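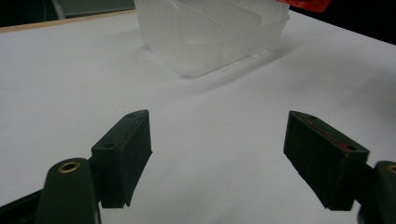
Notebook, dye bench, Joltmont

30/06/2025

Onion skins again. I know I said in December that I was finished with onion skins for good, but Zsófia Kun dropped off another sack from the grocer in Visbridge and it seemed rude to let it go mouldy, so we're back to brown and gold for the winter and I'm rather pleased about it.

Weighed out 297 g of dry skins, mostly brown with a few of the purple ones I couldn't be bothered picking out. Soaked overnight in rainwater from the tank. The smell in the morning was a lot like soup, and Edit put her head round the door to ask what was for lunch (sorry, Edit!).

Yarn is the Bodnár two-ply, undyed, the creamy one and not the grey. Scoured it the day before with the plain soap and rinsed until the water ran clear, then into the alum. I let it sit in the mordant longer than the recipe card says, mainly through getting caught on the phone, and I don't think it minded at all.

Brought the pot up slowly to 70 degrees and held it there. The old burner runs hot on the left side, so turn the pot a quarter every so often or you'll get a streak, as we all remember from the Pruvuda scarves. Took the first skein out after 30 minutes and it was already a lovely strong honey colour. Second skein stayed in for the full hour and went more toward amber, a bit uneven near the tie where I'd knotted it too tight. Looser figure-eights next time. I write that every time.

Third skein got the same hour and then a quick dip in the iron water. I was nervous about that one, having ruined a good jumper's worth last year by wandering off to make tea, but I stood over it and lifted it the moment it started to turn. Came out a soft olive, quite like gum leaves in the shade. Edit Vass wants it for her cardigan cuffs and has already put her name on the peg.

The bath still has plenty in it. I've strained it and put the lid on, please don't tip it out. I'd like to try some silk offcuts in the leftovers and see if we get a decent pale yellow.

To do: more alum, we're down to the bottom of the tin. Light test strips from all three skeins to go in the north window, half covered with card, and stay there for 21 days. Ask Zsófia if the grocer would keep the red skins separate. Wash the big spoon.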